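FOR IMMEDIATE RELEASE
21/04/2021

Grunent confirms series 2 of Share House Strachan

Dating series returns to Zisell in August with a longer season and a new host

Grunent has confirmed that Share House Strachan will return for a second series. Filming has finished and the first two episodes will be released on the streaming service Zisell in August, with one new episode each week after that.

The series puts single people into a rented house in the town of Strachan. They keep working, cook their own meals and go on dates with each other and with people who live nearby. There are no roses, no prize money and no final ceremony. At the end of the season each housemate decides whether to leave alone or with someone they met during filming.

Delali Fiadzo joins as host. She takes over from Octavio Quezada, who hosted the first series and now moves behind the scenes as executive producer. Fiadzo has worked in breakfast radio and will also present the weekly companion podcast.

"I watched the first series as a fan and yelled at the TV like everybody else," Fiadzo said. "I was on the phone to my sister after every episode. When Octavio rang I said yes before he got to the dates."

Grunent received 3,485 applications for the new season. The casting team held video interviews with 840 people, and a shortlist was then asked to spend a day with the producers and with an independent psychologist. The names of the housemates will be released closer to the premiere.

Casting producer Nayeli Cárdenas said the team looked for people who had a life they wanted to keep.

"Last time we had a night-shift nurse who missed half the group dinners, and viewers loved her," Cárdenas said. "We've gone further with that this year. Most of the housemates are at work during the day, so you see them come home tired and then try to be charming over a pot of pasta. Some of them manage it."

What's changed in series 2

The main change is the length of the season. Housemates stayed in Strachan longer than the first group did, and each episode covers a full week in the house.

Eliminations have been dropped. In the first series the housemates voted on who should leave, and viewer feedback on those episodes was mixed. In the new season a housemate leaves only if they choose to. New people may move in when a room becomes free.

The reunion has also changed. It will be filmed after the last episode has been released, so that everyone taking part has seen the whole season. The first reunion was recorded before the finale went out, and several of the cast said afterwards that they would have answered differently.
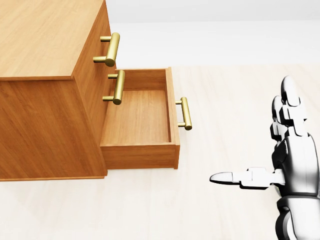 Will any of the couples from the first series appear in the new season?

Two former housemates return for one dinner episode, and the rest of the first cast will be covered in the podcast. Grunent will not say ahead of time which two are coming back, or whether they are still together.

The companion podcast

The podcast, After the Dishes, will be released the morning after each episode. Fiadzo will be joined by Issa Masri, story producer on both seasons, and by a different housemate each week. Listeners can send in voice messages, and a selection will be played and answered on each show.

Masri said the podcast would deal with the questions viewers ask most often, including how much of a conversation is left out in the edit.

"We had nearly 700 hours of material for the season," Masri said. "A date that runs for three hours might be four minutes on screen. People want to know what was in the rest of it. Quite a lot of the time it's two people talking about parking."

Episodes of the podcast will be free and will not need a Zisell account. Spoilers for the current week will be discussed from the start of each episode, so anyone who hasn't caught up should watch first.

Looking after the cast

Grunent has written a new support plan for the season. Every housemate has access to a psychologist before filming, during it and for a year afterwards. Housemates can ask for cameras to leave a room, and they can end a date at any time without giving a reason.

Each cast member will also be given their episodes to watch 48 hours before release. They do not have approval over the edit, but they can raise a factual error and the production team must respond in writing.

Quezada said the plan came out of long conversations with the first cast.

"They told us the hard part was the week after an episode, when strangers had opinions about them," he said. "One of them turned off her phone and went to stay with her parents. We should have been ready for that and we weren't. This time there is a person to ring, and a plan for social media if somebody wants to hand over their accounts for a while."

Comments on the official Share House Strachan pages will be moderated. Accounts that abuse members of the cast will be blocked.
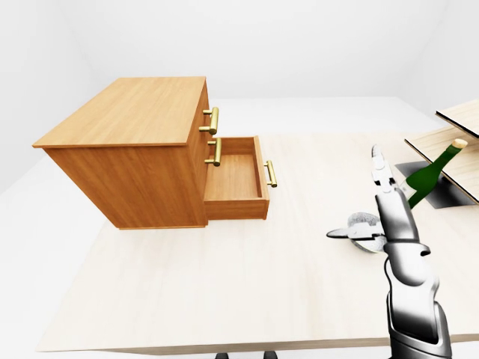 Music and release outside Zisell

Composer Osvaldo Zanetti has written a new score for the season. The opening theme stays the same, in a slightly shorter version. Zanetti recorded the score with a small group — guitar, clarinet, double bass and brushes — and an album will follow the final episode.

International sales will be handled by Prekodska, which also sold the first series. Dubbed and subtitled versions are in preparation and release dates for other territories will be announced separately.

How to watch

Share House Strachan series 2 starts in August on Zisell. All episodes of the first series, including the reunion, are available on the service now. Captions and audio description will be available for every new episode on the day of release.

Media enquiries

Preview episodes will be offered to accredited media before the premiere, under embargo. Interviews with Delali Fiadzo, Nayeli Cárdenas and Octavio Quezada can be arranged through the Grunent publicity office. Cast interviews will open once the housemates have been announced.

ENDS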